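The Lid

Eftychia Petridis covered boxes with cloth at her kitchen table in Kirnach, and she sold them for 30 crowns each. The lid was always the difficult part. If the board was cut badly, it sat crooked and the glue showed.

One evening in November her neighbour Jamie Oakley brought her a piece of blue linen. "It was my mother's curtain," he said. "Can it become a box for her letters?"

She measured it twice - there was no second curtain.

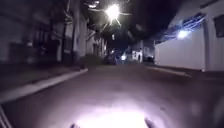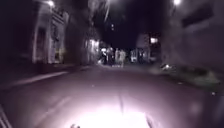
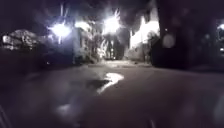
Photos: Kahsay / the street at night

She worked until the glue pot was empty. In the morning Jamie lifted the lid and put it back, slowly, several times.

"How much do I owe you?" he asked.

"Is there any linen left?"

He looked in his bag and found a narrow strip. She took it and cut a bookmark from it, and gave him the smaller half.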